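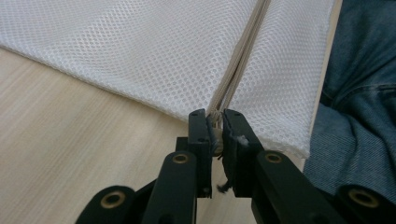

3.2 Hand-held gripper and zipper task

Figure 2. The hand-held gripper closed on the end of a zipper in a white mesh fabric. The brass-colored rings mark the pivot points of the linkage.

The gripper was built in a shared workshop by two of the authors, using the tools available to any member. It is a parallel linkage with two black plastic fingers, carried on black arms that spread toward the handle. Each finger has a flat inner face, and small holes are provided in the fingers so that pads of different shapes can be fitted later. No pads were fitted for the work reported in this section. The first version, referred to below as Bredell, used plain holes at the pivots. These wore oval after 224 closing cycles, and the resulting play let the fingertips cross under load. The second version, Pletden, has a metal eyelet at each pivot and was used for all trials from 4th June onward.

Zippers in mesh were chosen as the hardest item in the household set. The tape is narrow, the slider is small compared with the finger face, and the surrounding fabric folds freely and gives little resistance when pulled. In Figure 2 the tapes run into the jaws and the slider end is bunched between the two faces. We call this an end grip. It differs from a tab grip, in which only the pull tab is held and the tapes remain free. An end grip holds well along the line of the zipper but hides the slider from any camera mounted above the fingers, and the state of the slider then has to be inferred from the shape of the fabric ahead of it.

A total of 466 demonstrations were recorded by three operators, all seated at a wooden table. The operators were free to choose the direction of approach and to let the fabric rest where it was convenient – on the table, on the lap, or partly on both. Of these demonstrations, 400 were kept. The remainder were removed when the fingers left the camera view or the operator's second hand covered the jaws. Fabric position was not used as a reason for removal, as a policy trained only on flat mesh failed early in pilot tests on folded mesh.

Lint and loose thread collected on the fingers during fabric work. The faces were wiped after every 17 demonstrations, but not between them, and fibers at the finger edges are therefore present in part of the training data. We did not mask them. Their effect on the grip classifier is examined in Section 4.3, together with the results for end grips and tab grips. Drawings of both linkage versions are given in Appendix B.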